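Posted May 2, 2019
By the Kedero data team, Skumstead

Kedero Bin Picks: please read before using the February recordings

Thank you for picking up this dataset! It holds 636 pick attempts, recorded at our Skumstead bench, with small household things moved between two gray bins. Most of it is in good shape — but one fault got past us, and we would like you to know about it before you train anything. 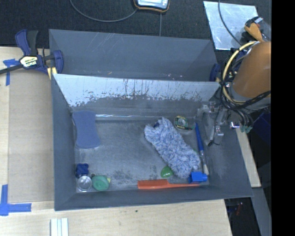

Two-bin setup, assorted household objects, bar clamps at the sides.

In 12 of the attempts the finger sensor froze at its last good reading. The arm went on closing and pushing as if it had touched nothing, and in the worst case it leaned on a bin wall until the force limit stopped it. We traced this to a loose connector on the sensor lead, which lost contact whenever the wrist turned past 90 degrees. The fix was a new connector and a little more slack in the lead.

Those attempts are still in the download, marked sensor_fault = 1, and the loader skips them unless you ask for them. Our friends at Orkadcombe wanted them for fault detection, and you may too.

If you run the Apaza controller on your own arm, please update to version 7 first. It stops the arm when a reading goes stale. Older versions do not, so keep your hands well clear of the bins while they are running.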